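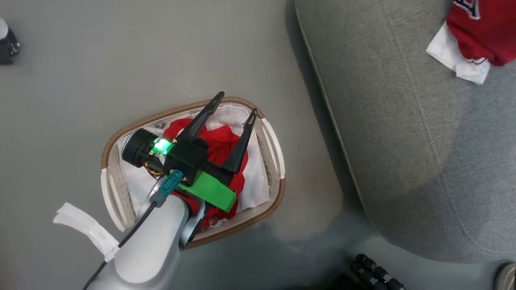
Sonntag, halb elf, und ich sitze bei Femura auf dem Boden und schaue einem Roboterarm beim Wäschesammeln zu. Ich hatte ja mit einem Labor gerechnet, mit Schleuse und weißen Kitteln oder so. Bekommen habe ich ein nachgebautes Wohnzimmer mit grauem Sofa, Wäschekorb und ziemlich gutem Kaffee.

Femura nimmt hier seit Anfang Oktober Beispiele für ein Lernsystem auf, das irgendwann im Haushalt mit anpacken soll. Das Projekt heißt Pekia, und die aktuelle Aufgabe klingt erst mal nach nichts: Kleidung vom Sofa nehmen, in den Korb legen, fertig. Bei der ersten Runde, die ich mitbekomme, geht es um ein rotes Kleidungsstück, und ich ertappe mich dabei, wie ich die Luft anhalte. Stoff ist nämlich gemein! Der knautscht sich jedes Mal anders, und genau deshalb braucht das System so viele verschiedene Durchgänge.

Gesteuert wird der Arm dabei von Menschen. Huguette Perrin leitet die Aufnahmen und lässt mich zuschauen, wie sie den schwarzen Greifer mit seinen zwei langen Fingern über den Korb führt. Die kleine runde Kamera am Handgelenk filmt mit, dazu werden die Bewegungen des Arms gespeichert. 137 brauchbare Durchgänge sind bisher zusammengekommen. »Am Anfang habe ich viel zu schön gearbeitet«, erzählt sie mir. »Jedes Teil lag ordentlich, jeder Griff saß. Damit lernt das System aber nur meine Ordnung.« Also wird jetzt vor jeder Aufnahme gewühlt, verschoben und neu geworfen – das Werfen durfte ich zwischendurch auch mal übernehmen (großer Spaß, kleine Verantwortung).

Ein Durchgang dauert rund 3 Minuten, das Zurückräumen mitgerechnet. Verhakt sich der Stoff, wird weitergefilmt und der Versuch extra markiert. Solche Aufnahmen hebt das Team auf, damit später auch das Nachgreifen gelernt werden kann. Zwei Leute schauen sich am Ende des Tages alles noch einmal an und sortieren aus, was unscharf ist oder zu früh abgebrochen wurde.

Als Nächstes zieht der Aufbau für zwei Wochen nach Sodcombe um, in eine richtige Wohnung mit Teppich und deutlich weniger Platz. Dort kommt auch die Firma Adams dazu, die eine zweite Station mit demselben Greifer beisteuert. Perrin freut sich vor allem auf das andere Licht, ich hätte eher vor dem Teppich Respekt. Handtücher und Socken stehen dann ebenfalls auf dem Plan, und wer schon mal Socken paarweise aus einem Korb gefischt hat, ahnt, was da auf den Arm zukommt. Ob die Aufnahmen später öffentlich zugänglich sein werden, will Femura nach der Zeit in Sodcombe entscheiden.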